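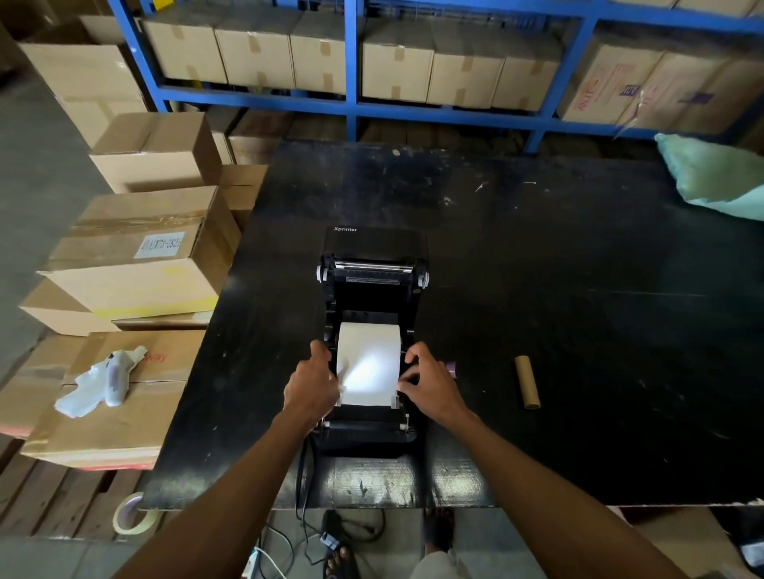
Section 6. Label printer and consumables

This section covers the label printer at the Doreo packing station: loading a roll, setting the guides, calibrating the gap sensor and handing control back to the station. It applies to stations supplied with the Federo control box, software release 4 or later. If your station was delivered before July, read the note on older control boxes at the end of 6.5 first.

The station picks, weighs and closes each carton without help, but label rolls are changed by hand. A trained operator should need no tools for anything in this section. Cleaning the cutter and replacing the printhead are covered in Section 9.

6.1 Before you start

You will need:

A new roll of label stock, direct thermal, gap type
A lint-free cloth
Isopropyl alcohol or a printhead cleaning pen
The operator key for the control box

Use only the label sizes listed on the card inside the control box door. Rolls wound with the labels facing inwards will load but will not print, as the heat-sensitive side ends up against the rubber roller.

Keep stock in its carton until you need it. Labels left in sunlight or beside a heater turn grey and the barcodes may be rejected by the Vollum scanner further down the line.

CAUTION: The printhead gets hot in use. If the station has been running, leave the lid open for two minutes before you touch anything near the printhead bar.

CAUTION: Never change a roll while the station is in AUTO. The applicator arm moves to the label pick-up point without warning when a carton arrives.

6.2 Putting the station on hold

1. Turn the operator key to HOLD. The arm finishes the carton it is working on and goes to its parking position.

2. Wait for the amber lamp to stay on. A flashing amber lamp means the arm is still moving.

3. On the screen, press Consumables, then Labels, then Change roll. The count for the old roll is frozen at this point.

4. Leave the printer switched on. If you switch it off, the control box raises fault 310 and the station must be restarted from the main menu.

Note: Cartons already on the infeed stay where they are. You do not have to clear them.

6.3 Removing the old roll

1. Press the lid release on both sides at the same time and swing the lid fully back. It should stay open by itself. Do not force it past its stop.

2. If there are labels left on the roll, cut the web with scissors between the roll and the printhead. Pull the loose end out forwards, in the direction of printing. Pulling backwards can leave a label stuck to the rubber roller.

3. Ease the roll guides apart and lift out the roll or the empty core.

4. Look into the compartment for loose labels, scraps of backing paper and adhesive. Wipe them out with the dry cloth.

5. Wipe the printhead from one end to the other with the cleaning pen, or with the cloth dampened with alcohol. Wipe in one direction only. Let it dry for a minute.

CAUTION: Do not scrape the printhead with a blade, a screwdriver or a fingernail. A scratch shows up as a white line through every label and cannot be repaired.

Put empty cores in the cardboard waste. Do not leave them on the infeed side of the table, where they can roll under a carton and trip the weight check.

6.4 Fitting the new roll

1. Remove the tape or the first label holding the end of the roll down. Discard the first full turn if it is creased or dirty.

2. Hold the roll by its two edges so that the labels come off the top and travel towards the front of the printer. The printed side must face up.

3. Lower the roll into the compartment with a hand on each edge, and let the guides close against it.

4. Check that the guides touch the roll evenly on both sides. The roll should turn freely with one finger. If it drags, the guides are too tight and the labels will print short. If it moves from side to side, they are too loose and the print will wander.

5. Pull the end of the web forwards until it sticks out of the front of the printer by the length of one label.

6. Make sure the web passes under both side guides and over the gap sensor. It must lie flat, with no fold at the corners.

7. Close the lid and press down on both sides until you hear it click on each. A lid that has latched on one side only gives faint print down the other.

Note: On wide rolls it is easier to seat the left edge first and then bring the right edge down against its guide.

6.5 Calibrating the gap sensor

Calibrate after every roll change, even if the new roll is the same size as the old one. Small differences between batches are enough to make the print drift after a few dozen labels.

1. On the screen, press Calibrate. The printer feeds several blank labels and stops.

2. Tear off the blanks. The torn edge should fall in the gap between two labels. If it falls across a label, press Calibrate again.

3. Press Test label. Check that the border is complete on all four sides and that the barcode is sharp.

4. Enter the size code of the roll. The code is on the carton label and also on the card in the control box door. Code 47 is the standard address label and code 162 is the narrow return label.

5. Press Accept. The roll counter is reset.

If the test label is pale, raise the darkness setting by one step and print another. Do not go up more than three steps from the factory setting. Labels that are still pale at that point usually mean a dirty printhead or the wrong stock.

Note on older control boxes: Stations delivered before July do not have the Test label button. Press and hold the feed button on the printer for three seconds instead, then carry on from step 4.

6.6 Returning the station to service

1. Check that cables near the printer run clear of the arm and that nothing has been left on the table within its reach.

2. Stand outside the yellow line.

3. Turn the operator key to AUTO. The arm makes one slow pass over the pick-up point and the green lamp comes on.

4. Watch the first three cartons go through. The label should sit square on the carton, with no lifted corners. If it sits at an angle, go back to 6.4, step 4.

6.7 Common faults

Fault 310, printer not found. The printer has been switched off or the data cable has come out. Check the cable at the back of the printer, switch on and restart from the main menu.

Fault 312, no label at pick-up. The web has slipped behind the peel bar, or the roll has run out. Open the lid and feed the web through again.

Fault 318, lid open. Press down on both sides of the lid. If the fault stays on, look for a scrap of backing paper in the latch.

Fault 360, label length wrong. The size code does not match the roll. Repeat 6.5 with the correct code.

Label sticks to the roller. Open the lid, turn the roller by hand and peel the label off slowly. Remove any adhesive with alcohol, never with solvent or a label remover spray.

If a fault comes back three times in one shift, write down the fault number and the roll batch and contact your Panagiotou service office. Have the station serial number ready. It is on the plate below the operator key.

Section 6 last revised November 24, 2022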